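A sala de Kokville

Faltavam 24 demonstrações para fechar o dia e eu não queria ir para casa! A Wolde tinha me dado o controle em março, e desde então eu sonhava com juntas e ângulos. Em Kokville, quem ensina o braço trabalha na mesa simulada: uma tábua clara, uma tigela branca, um prato quadrado, e a gente conduzindo a garra de longe, com o pulso solto.

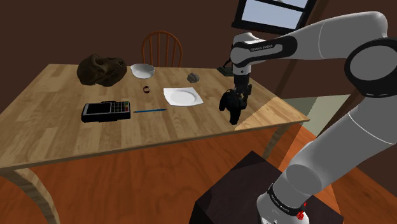

Na primeira semana errei 70 vezes seguidas. Eu descia rápido demais, apertava cedo demais, e o Atoreo, que guarda cada gesto, guardava também a minha pressa. Depois peguei o jeito (que alegria!) e passei a prender a respiração junto com ele.
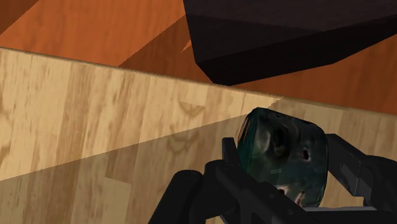 Minha avó me ensinou a sovar pão pondo as mãos dela sobre as minhas, e era nela que eu pensava naquela noite. Levei os dois dedos pretos até aquela coisa esverdeada, com buracos que lembravam uma cara, e fechei devagar. Boa noite, cara feia, eu disse. Gravei a demonstração e pedi a seguinte. Depois soltei o controle, e o Atoreo tentou sozinho, com a mesma demora da minha avó antes de apertar a massa.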